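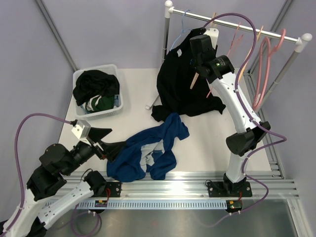

Minutes, Holum cell, garment hanging task
Thursday, 10.30
Chair: Eduardo Salgado

1. Previous actions
Gunn calibration closed. Nudel export script still open.

2. Episode count
455 episodes accepted to date. 30 rejected at review, mostly for missing end markers. Rejected episodes stay in Tresilik under a separate tag and are not used for training.

3. Wrist views
Labelling rules for the grasp phase were agreed. The phase starts at first finger contact and ends when the object leaves its support. Reviewers are to mark it from the wrist view, where a pink piece held upright between the two black fingers stands out well against white cloth. Dark garments are to be checked in the fixed view as well.
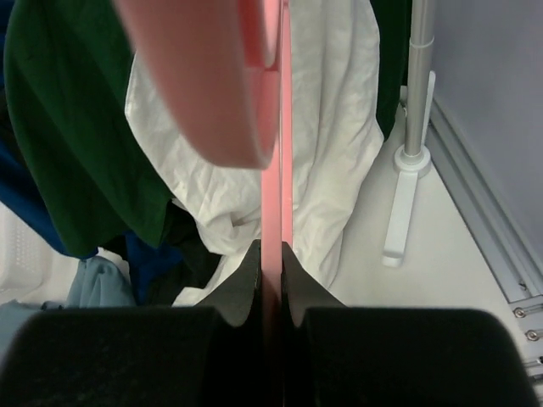

4. Operator shifts
Limit stays at 6 sessions per shift, with a break of 5 minutes between sessions.

5. Actions
ES to circulate the labelling rules. Export script carried over to June.

Meeting closed 11.15.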